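About Us

Hi, I'm Farah, and I run Lurnine. We're a small kids' clothing shop with one front door, one stockroom and a website that I mostly update at night after my own two are in bed. If you've ever emailed us with a question about sleeve length at eleven p.m. and gotten an answer, that was me!

I started Lurnine in March, the week after I tried to find my daughter a dress for a cousin's wedding. She was five, she hated anything scratchy, and every "special occasion" dress we tried on had a stiff net lining that made her cry in the fitting room. We ended up buying a plain cotton nightgown two sizes up and tying a ribbon around the waist (she got more compliments than the bride, sorry to the bride). I went home and started calling wholesalers.

My first order was 40 dresses, all cotton lined, in three colors. I sold them from the trunk of my car and at a school fair, and the mustard ones went first, which surprised me because everybody I'd asked told me to skip mustard. I've ignored most color advice ever since.
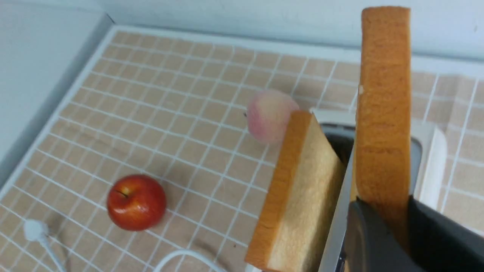

These days we carry sizes 2T through 12, and there are 304 styles on the site if you include the socks. I do include the socks. We sell everyday things like leggings, tees and play dresses, plus a dressier rack for weddings, recitals and picture day. Every dressy piece has a soft lining or no lining at all. I turn them inside out before I order, and if I wouldn't want that seam against my own neck for four hours, it doesn't come in.

A few of the labels you'll see a lot of:

Wilel makes our leggings and most of our knits. The knees are doubled, and the waistbands have the button elastic inside so you can take them in for skinny kids. My son has had the same gray pair since first grade and they're basically capris now, but the knees are still good.

Ó Dálaigh is where our sweaters and winter coats come from. They're the most expensive thing in the shop and I know it. They also have big cuffs you can fold back twice, so buy a size up and you'll likely get a second winter out of them.

Skindurell is our shoe brand. They run narrow! If your kid has a wide foot, please write to me before you order and I'll tell you which styles have some give. The high tops are fine for most kids, the ballet flats really aren't.

How we pick sizes

I got so tired of size charts that tell you a six-year-old is one exact shape. On our product pages you'll find the real measurements of the garment laid flat, chest and length and inseam, so you can hold them up against something that already fits. It takes forever to do. For the last big delivery I measured 277 pieces over one long weekend, and my husband brought me sandwiches.
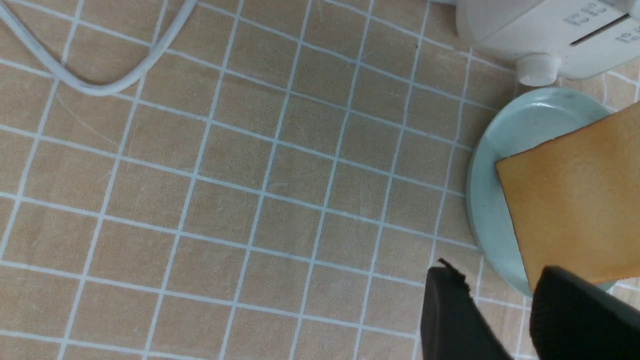
Tan with a thin white grid.

Hand-me-downs

We take back outgrown Lurnine clothes in wearable shape and give you store credit for them. They get washed, mended if they need it, and put on the secondhand rail by the register. We've passed along 300 pieces this way so far. Little stains are okay, and so are names written on the label. Please check the pockets first, though. I've found acorns, a retainer and one very old cheese stick.

Coming to see us

The shop is open Tuesday through Saturday, ten to five. There's a bench for grandparents, a step stool at the mirror, and a basket of books for whoever is done trying things on. Strollers fit through the door if you open both sides (just knock on the glass and I'll come get the second latch).

If you can't make it in, write to me through the contact form. Tell me your kid's height, what they refuse to wear and what the event is, and I'll send back a few ideas.

Farah Manurung
Owner, Lurnine

Page last updated 17 September 2019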